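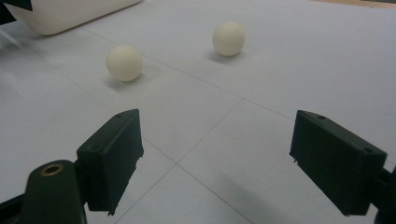 Setting Up a Kitchen After a Brain Injury: Tips for Veterans and Their Families

By Rania Khoury
September 2022

Coming home to your own kitchen after months of hospital food is a good feeling, and it can also be tiring. Blast injuries, falls and vehicle accidents can leave a person with memory gaps, headaches, poor balance or a weak hand. The tips below come from families in our home skills group in Platley. Take what fits your house and leave the rest. If you have an occupational therapist, go over any big changes together first.

Labels and cabinets

Take the doors off one or two upper cabinets, or prop them open for the first few weeks. Seeing the plates is easier than remembering where they are. If open shelves look too busy, put the doors back and label them on the outside. Use large black letters on a plain background. Skip the fancy lettering.

Keep the things used every day between hip and shoulder height. Bending down and coming back up can bring on dizziness. Heavy pots go on the counter or the back of the stove, and the holiday platters can live in the garage.

Put everything for one job in one place. Coffee, filters, scoop and mugs share a shelf. My brother's coffee shelf has 11 items on it and he can make a pot half asleep.

The stove

Set a timer every time a burner goes on, even for boiling water. A loud mechanical one that clips to a shirt is better than a phone, which gets left in other rooms. If you walk away from the kitchen, the timer goes with you.

For many meals you can skip the stove. A slow cooker on low and an electric kettle with automatic shutoff will cover soup, oatmeal, chili and tea. Check that smoke alarms work before anyone cooks alone, and test them once a month after that.

Automatic stove shutoff devices are worth a look. Ours cost $139 plus an hour of an electrician's time. Prices vary, and some models don't fit gas ranges, so call before you order.

One-handed work

A damp dish towel under a cutting board keeps it from sliding. So does a piece of rubber shelf liner, and it washes in the sink. For bread and cheese, a board with a raised corner holds the food in place while you spread.

Jars: set the jar in a drawer, lean a hip against the drawer to hold it, and twist with the good hand. An under-cabinet opener is easier if you have a place to screw one in. Rocker knives work well for pizza, herbs and cooked meat. They're sharp, so store them in a sleeve.

Buy vegetables already chopped when you can. Frozen onions cook up fine.

Light and noise

Fluorescent tubes bother a lot of people with head injuries. We changed ours for warm LED bulbs and put a small lamp by the sink for evenings. Bulbs over 3000 K looked too blue for us – check the number on the box.

Run the dishwasher at night. Turn off the range hood as soon as the steam clears. Felt pads on chair legs take away a scraping noise you may have stopped hearing years ago, and the person with the headache has not.

Let people know before you run the blender or the disposal. A simple "blender going on" is enough.

Routine

Write each recipe on its own card, one step per line, and cross the steps off with a dry-erase marker if the card is in a plastic sleeve. Start with three meals and repeat them. Add a new one when those feel easy.

Cook at the time of day when energy is best. For us that is mid-morning, so dinner gets put together at ten and reheated. Keep a tall stool at the counter and use it before getting tired.

Ask before you help. Reaching over to take the knife or finish the eggs can undo a good morning. If something looks unsafe, say so plainly and turn off the heat.

Floors

Take up loose rugs, including the one in front of the sink. Wipe spills right away and keep a second roll of paper towels near the fridge. Shoes with a back and a rubber sole are better than slippers.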